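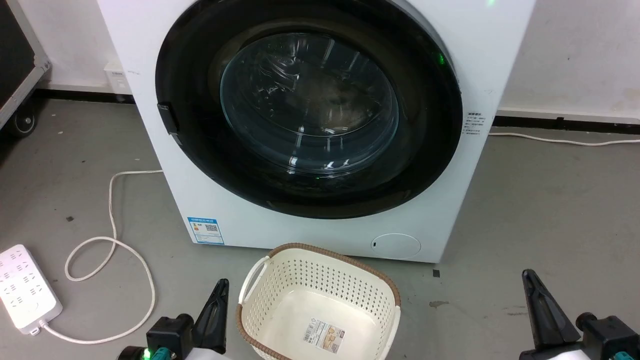 Progress report to the Nørgaard fund: youth fishing on Closano lake, second period

Dear Aisyah Gunawan,

I send you the report for the period from March until the end of June. It follows the same order as the first one, so you can compare them more easily.

Fishing days

We held 20 fishing days on the lake and 222 young people came at least one time. The agreement asked for 200 in the full year, so this number is already passed. Most of them had never held a rod before. The days for trout from the shore were full very quickly. The days for perch from the boats were less popular in the beginning, I think because of the cold wind in April, but they became better in May.

Equipment

With your money we bought 36 light spinning rods with reels. Five are broken now, all of them at the tip, and we repaired three in our own workshop. The landing nets with rubber mesh are a good choice - the hooks do not get stuck in them and the fish keep more of their slime. We also wanted smaller life vests, but the shop in Fodomar could deliver only half of the order. The other half should come in August.

The landing place

The old wooden steps at the north shore are replaced. The new ones are wider, and a person with a rod and a bucket can pass another person. The handrail is not finished. We wait for the permission of the water office, and I have written to them two times.

Money

We have spent almost 400 euros more than planned on bait and transport. The bus from Fondinetti became more expensive after Easter. I propose to cover this from the line for printing, where we used very little. Please tell me if you agree with this change, or if you need a separate letter for it.

Next period

In July and August there will be no trout days, the water is too warm then and the fish suffer when they are released. We will teach casting and knots and go for carp in the evening, from 6 p.m. The trout days start again in September.

With kind regards,
Irén Fekete
Project coordinator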